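Fudbridge Shelving and Tray Set: Set-up Guide
Section 3: Setting out the trays

Updated Mar 22, 2024 · 2 min read · 76 shares

By now your Menier shelf should be standing steadily on its feet, and we do hope the last section wasn't too much of a struggle. Setting out the trays is a good deal gentler, so put the kettle on first if you like.

1. Wipe the top board from one end to the other with a soft, barely damp cloth and let it dry. The yellow finish shows every crumb, I'm afraid, though it cleans up beautifully.

2. Unpack the trays and run a finger round each rim. If you feel a rough spot, put that tray to one side and tell us.

3. Lay the first tray near the left-hand end, open side up, and work your way along to the right in a single row.

4. Leave 290 mm from the middle of one tray to the middle of the next. A strip of card cut to length is much quicker than a tape measure (and it won't snap shut on your fingers!).

5. Stand back, look along the row and nudge any stragglers into line.

Note: The Bastos trays stack for storage, but please keep them in one layer while they are in use.

Caution: Don't lean on the front edge of the board, and never slide a full tray across a seam. Lift it with a hand at each end.
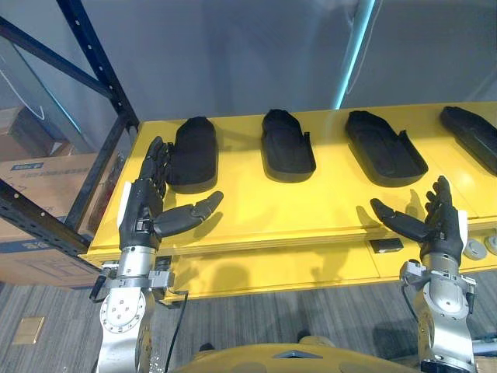
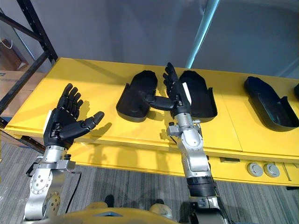
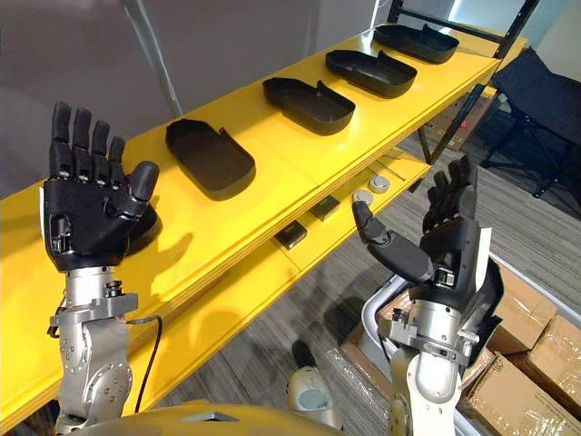
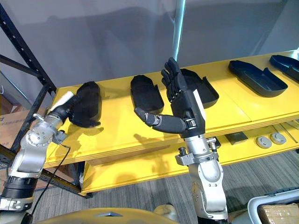 Trays in a row along the yellow top.

3 comments

Related
Section 2: Levelling the Menier shelf
Section 4: Labelling and storing Bastos trays
Caring for yellow boards
Spare parts from Drardale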